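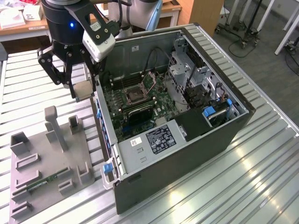 Bench 5: gripper over the open tower, memory module in the fixture plate.

Elldale repair shop, floor meeting, Apr 10, 2026
Chair: Boris Nikolovski

1. Robot arm for PC rebuilds
Lekex wants us to sign for 35 towers. The chair asked what the arm does that a bench tech doesn't do faster. Lekex said it will improve. The chair noted we heard the same in the Pruitt pitch. Nothing in the quote covers bent socket pins. Processor and memory get laid out in the gray tray ahead of each job, so a person is still doing the setup. Members doubted it could manage the load lever without someone standing by.
Agreed: no order. Lekex may come back with timed runs on our own machines.
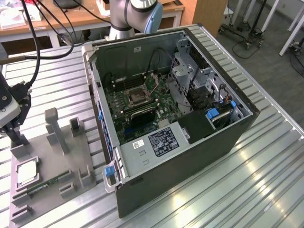 2. Pesau floor cleaner
Quote is $1,383 a unit. It can't get under the racks. Deferred.

3. Parts backlog
56 tickets open. Techs to clear the oldest first.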